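Giving an Old Desktop a Second Life: Taking Apart and Sorting a Used PC
Valtteri Kuusisto
Project report, 11/3/23

Our project was about what is still worth keeping inside an office computer that has been switched off for good. The Lahtinen workshop let us have a tower from its storage shelf, and I was so happy to get one with nearly everything still inside! I had built a PC before but never taken one apart with a plan, and doing it slowly taught me a lot more than I expected.

The plan had 5 steps: open the side, take out the drive, remove the expansion card, lift the memory, and leave the processor for last. Every part got its own place in a tray, which we called Vindus, so small things would not wander off across the table. I really recommend this. On our practice round with another machine we used a shoebox, and it took us longer to find one screw than to remove the power supply. 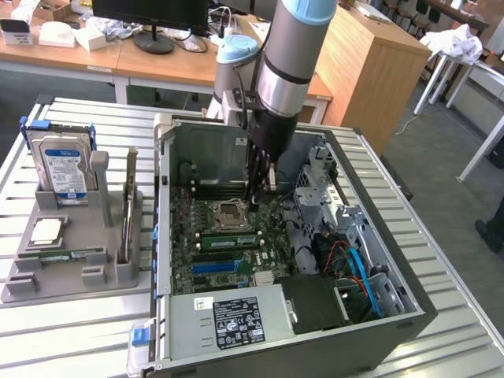
Figure 1. The opened tower with the parts tray to its left. The hard drive is in its blue caddy and the CPU socket is empty.

The drive was the most fun, because it sits in a plastic caddy and you don't need a screwdriver to get the caddy out. Memory is almost as easy once you know to push the clips outward first and then pull straight up (I pulled at an angle on the practice machine and got a lecture). The processor needs patience. You release the lever, open the metal frame, and hold the chip only by its edges.

We wrote down each part in a spreadsheet with its type, its condition and where it was stored. Looking up the labels took most of an afternoon, but it was great to see the list grow. My favorite part of the whole project was learning to read a motherboard like a map!

Next time I would like to test the memory and the drive in a second machine and add the results to the same spreadsheet. I would also take the cables out earlier, as they get in the way of your hands.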